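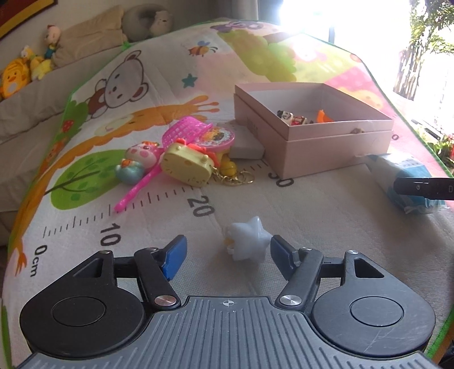
The play mat with the printed ruler, numbers and all.

How to wash a padded play mat without wrecking it

I've washed our play mat more times than I'd like to admit, and the first two goes were a disaster. The filling went into lumps, one corner came out a funny shape and it smelt like a pond for a week. I've got it down to a decent routine now, and a few of you asked for it after my post on cleaning car seats, so off we go.

This is for the soft fabric kind with a bit of padding inside. If yours is foam tiles or wipe-clean plastic, you can skip nearly all of it and just use a cloth with washing-up liquid.

What you need

A big bowl or the bath
Gentle liquid detergent (I use the Bosero one for baby clothes, but any mild one will do)
Bicarbonate of soda
An old soft toothbrush
Two large towels
A clothes airer, the wider the better

Step 1: Read the label, then shake it out

Boring, I know! But some mats are hand wash only and you want to find that out before it's going round in the drum. Ours says 30 degrees and no tumble drying. If the label has been cut off (guilty, on our old one) treat it as a hand wash.

Then take it outside and give it a proper shake. You would not believe the toast that comes out. Run the hoover over both sides with the small brush head, and go along the seams twice, where the crumbs like to hide.

Step 2: Deal with the stains first

Milk and anything with banana in it need doing before the main wash. Mix 30 g of bicarb with enough cold water to make a paste, dab it on and leave it while you have a cup of tea. Then work it in with the toothbrush, going in small circles. Don't scrub hard over printed bits. I took the face off a giraffe that way and it still looks a bit haunted.

Felt tip is harder. I put a dab of neat detergent on it, press with a damp cloth and keep moving to a clean bit of the cloth as the colour lifts. Rubbing only spreads it.

Cold water for all of this, please. Hot water sets milk stains and then you've got them for good.

Step 3: The wash itself

By machine: fold the mat loosely in three so the printed side is on the inside, and pop it in a large mesh bag or an old duvet cover. Use a delicate cycle at 30, half your usual detergent and no fabric softener, which leaves a film on the padding. Keep the spin low. If you have to shove it to get it in, the drum is too small and it won't rinse properly, so go to the launderette. The one in Wulton has big machines and is usually quiet in the mornings.

By hand: fill the bath a hand's depth with lukewarm water, add the detergent and swish it about before the mat goes in. Press down all over with flat hands, leave it to soak for a bit, then press again. Let the water out (brace yourself for the colour) and rinse until there are no more bubbles. It takes longer than you'd think. Mine usually wants 3 rinses.

Step 4: Getting the water out

Please don't wring it! That's how I ended up with the lumps. Lay it on a towel, roll the two up together like a Swiss roll and kneel on it. Do it again with the second towel. It's a bit of a workout and your knees will get wet.

Step 5: Drying

Spread it flat across the top of the airer with air getting underneath, and turn it over every few hours. Pat the padding with your hands each time to break up any clumps while they're still soft. In summer ours is dry by teatime. In January it took two days with a fan on it, and I wouldn't put it back down until the middle felt properly dry when pinched. A damp middle is where the pond smell comes from.

If it's got a few creases, leave them. They drop out once it's been down for a day or so. I wouldn't iron over a print.

In between washes I hoover it once a week and wipe spills straight away. A full wash every month or so has been plenty for us, a bit more often when there's a cold going round the house.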